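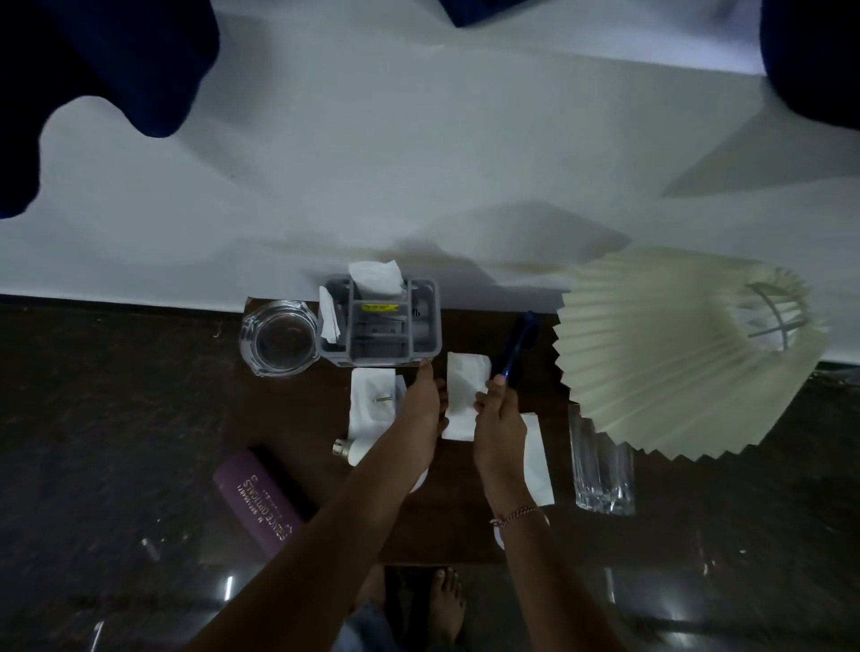

Rédaction Maison et gestes - Le magazine de Rindmont

Le petit monde des tables de bricolage

Pierina Lombardi a une théorie sur les tables : on connaît mieux quelqu'un par ce qu'il laisse traîner dessus que par sa bibliothèque. J'ai d'abord souri, puis j'ai passé un après-midi à l'atelier Triremgate, au bout de la rue des Teinturiers, et je suis rentrée chez moi regarder ma propre table d'un œil neuf (verdict : trop de courrier, pas assez d'outils).

L'atelier occupe un ancien magasin de tissus. On y vient avec ce qu'on a, une lampe qui boude, une boîte à musique, un fermoir de collier, et on s'installe. Il y a du thé, beaucoup de thé, et une règle qui m'a ravie : avant de toucher à quoi que ce soit, on prépare sa surface. Un plateau de bois brun foncé, une serviette en papier blanche, un mouchoir plié bien à plat, et seulement ensuite l'outil. Le bois sombre avale les petites choses ! Une épingle à tête minuscule y disparaît en une seconde, alors que posée sur une serviette blanche elle saute aux yeux.

« Le papier, c'est notre éclairage du pauvre », m'a dit Pierina en lissant le sien du plat de la main. Elle a travaillé longtemps chez Dhillon, une maison d'horlogerie qui n'existe plus, et elle en a gardé une façon très douce de poser les doigts. Deux ou trois sur le bord du mouchoir pour qu'il ne glisse pas, l'outil tenu de biais dans l'autre main, presque couché, comme un stylo. J'ai essayé. Mon mouchoir a fait le tour de la table.

Ce que j'aime le plus, ce sont les objets qui ont changé de métier. Un cendrier en verre épais, à bord octogonal, avec son creux tout rond : plus personne ne fume à l'atelier, mais quelle merveille pour y mettre des vis ! On voit à travers, il est lourd, il ne se renverse pas quand on cogne la table du genou. J'en ai trouvé un presque pareil au vide-grenier d'août dernier, pour 4 euros, et il ne quitte plus mon bureau. Le verre à facettes joue un rôle voisin. On y boit, on y met des pinceaux, parfois les deux dans la même journée, ce que je ne recommande pas.

Et puis il y a l'organiseur de bureau, le gris, en plastique, avec ses compartiments. Objet sans grâce, je l'admets, on en a tous croisé un dans une administration. Rebecca Tedesco le défend avec une ardeur qui m'a convertie. Le sien a 9 cases et elle les a toutes attribuées : les mouchoirs derrière, debout, pour les attraper sans regarder, les tournevis fins devant, les élastiques là où il reste de la place. Une petite étiquette jaune sur une cloison intérieure suffit à se repérer. Elle en a collé partout chez elle, jusque dans le tiroir des épices.

Les ampoules, elles, posent problème. Une ampoule blanche couchée sur la table roule en décrivant un bel arc de cercle, toujours vers le bord. Rebecca la cale contre son avant-bras pendant qu'elle travaille, Pierina préfère un torchon roulé. J'ai assisté à un débat de vingt minutes sur la question, avec démonstrations.

Les bijoux, on les garde ou on les enlève ? Là encore, deux écoles. Une chaînette fine d'un ton or rose au poignet, c'est ravissant et ça ne gêne guère pour tenir un outil bleu gros comme un crayon. Avec les ressorts, Pierina retire tout, même sa montre.

Depuis ma visite, j'ai adopté le carnet Tosum que l'atelier distribue à ses habitués, 162 pages quadrillées où chacun note ses réparations. La mienne en compte une seule : une agrafe de broche redressée, avec un mouchoir dessous. J'en suis très fière.

L'atelier Triremgate accueille tous ceux qui le souhaitent, à partir de 7 ans. Prévoir ses serviettes en papier, on en use plus qu'on ne croit.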